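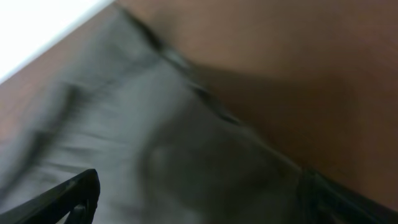

Gray fabric on a wooden surface.

Progress report: Flullura textile reuse program, second reporting period

Submitted to the Brindico Fund by the Lougher project office

1. Scope of this report

This report covers collection, sorting and resale under the Flullura program. It also covers the changeover to the Jasska stock system, which the Fund agreed to support as a separate budget line. Training costs are reported under the main grant, as in the first period.

2. Collection

The program collected 654 bags of household textiles in the period, against a target of 2000 for the full grant year. Intake is behind a straight-line projection. Most of the shortfall falls in the first weeks, when the two largest drop-off points were closed for paving work. Both have reopened, and weekly intake is back at the level assumed in the grant application. We are not asking to revise the annual target at this stage.

Curtains and bed linens now make up a larger share of intake than clothing. The application assumed the reverse. Household linens sell more slowly but need less sorting time per bag, and the effect on the resale budget is close to neutral so far.

3. Sorting and grading

Grading uses four classes: resale, repair, fiber recovery and disposal. The disposal share was 15 percent, compared with a ceiling of 20 percent in the grant agreement. Damp bags remain the main cause of disposal. Covers have been ordered for the outdoor bins and the supplier has confirmed delivery.

The repair class is backed up. Items are being graded faster than they are mended, and storage racks at the Lougher site are full. Two measures are in place: linens with simple hem damage go straight to fiber recovery, and one sewing station has been moved from alterations to repair.

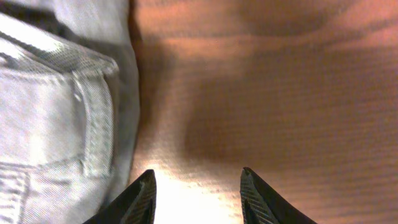
Lougher, July

4. Jasska stock system

Item records were moved from spreadsheets to Jasska during the period. The transfer took longer than planned. The old sheets used different names for the same fabric types, and these had to be matched by hand before import. Sorting staff now enter class, fabric type and rack position at the point of grading. Bag weights are still written on paper and keyed in at the end of the shift -- the link between the floor scale and the system has not been delivered.

5. Budget

Spending is within the approved total. Transport is over its line because of longer routes during the closures. Rent and utilities are under. We request approval to move the unspent utilities amount to transport. No other transfers are requested.

6. Risks

Prices for recovered fiber fell during the period. If they stay at the present level, income from that class will not cover its baling cost by year end. A second buyer has asked for samples, and terms will be reported when received.

7. Next period

Work planned for the next period:
Install bin covers at all outdoor points
Clear the repair backlog to one rack
Complete the scale connection and stop paper entry
Report resale income by fabric type, as the Fund requested

Receipts and the full intake table are attached as Annex A and Annex B.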